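4 Tisch eindecken und Geschirr bereitstellen

Dieser Abschnitt gilt für den Esstisch Suden mit heller Holzplatte und für das Geschirr, das in der Wohnung vorhanden ist. Bitte lesen Sie zuerst alle Schritte und beginnen Sie danach.

4.1 Vorbereitung

1. Wischen Sie die Tischplatte mit einem weichen, leicht feuchten Tuch ab. Wischen Sie immer in der Richtung der Maserung.
2. Lassen Sie die Platte vollständig trocknen.
3. Prüfen Sie, dass der Tisch mit allen Beinen fest auf den Fliesen steht. Wenn er wackelt, drehen Sie die Filzgleiter unter den Beinen nach.

Vorsicht: Keine Scheuermilch und keinen harten Schwamm benutzen. Helle Kratzspuren auf der Platte kann man nur durch Schleifen und neues Ölen entfernen. Das Öl Skulteo 65 finden Sie bei der Firma Onuoha unter der Bestellnummer 393.

4.2 Tasse und Besteck

4. Stellen Sie die Tasse mit der Öffnung nach oben auf den Tisch. Fassen Sie die Tasse dabei am Henkel an, nicht am Rand.
5. Legen Sie Löffel und Gabel nebeneinander. Die Schale vom Löffel zeigt nach oben.
6. Zwischen Tasse und Besteck soll so viel Platz bleiben, dass man den Henkel gut greifen kann.
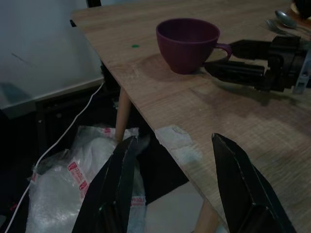

Bild 4: Lila Tasse mit Henkel, dahinter Löffel und Gabel

Hinweis: Die Tasse aus der Serie Irurmont fasst bis zum Rand 400 ml. Bitte füllen Sie sie nicht ganz voll, weil heiße Getränke sonst beim Tragen über die Hand laufen können.

4.3 Teller und Topf

7. Stellen Sie den flachen Teller neben das Besteck.
8. Den Edelstahltopf stellen Sie erst dann auf den Tisch, wenn er abgekühlt ist. Für einen heißen Topf brauchen Sie unbedingt einen Untersetzer.
9. Drehen Sie lange Griffe so, dass sie nicht über die Tischkante hinausstehen. Das ist besonders wichtig, wenn Kinder im Haushalt sind.
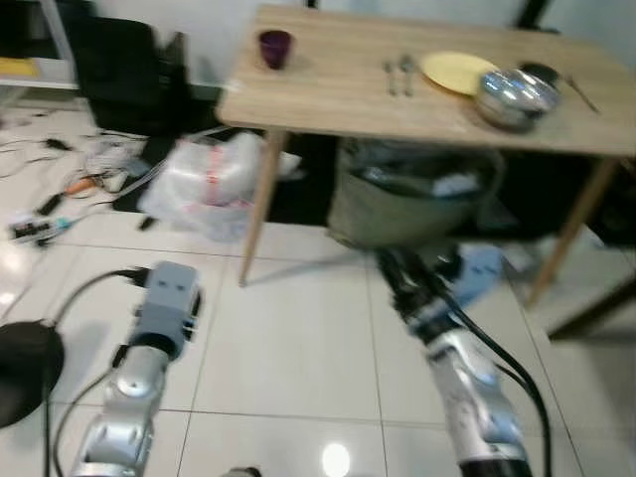
10. Kontrollieren Sie zum Schluss den Boden rund um den Tisch. Tüten und Taschen, die man beim Auspacken abgestellt hat, gehören nicht in den Laufweg.
11. Der Stoffbehälter darf unter dem Tisch bleiben, solange er die Füße von den sitzenden Personen nicht stört.

Vorsicht: Ziehen Sie den Tisch nicht, wenn Geschirr darauf steht. Zuerst abräumen, dann den Tisch zu zweit anheben.

4.4 Abräumen

12. Räumen Sie den Topf immer als Erstes ab, danach Teller, Besteck und Tasse.
13. Wischen Sie Wasserringe sofort weg.

Bei Fragen zu diesem Abschnitt wenden Sie sich bitte an Rachid Salem. Fehlende oder beschädigte Teile tragen Sie in die Liste am Ende der Anleitung ein.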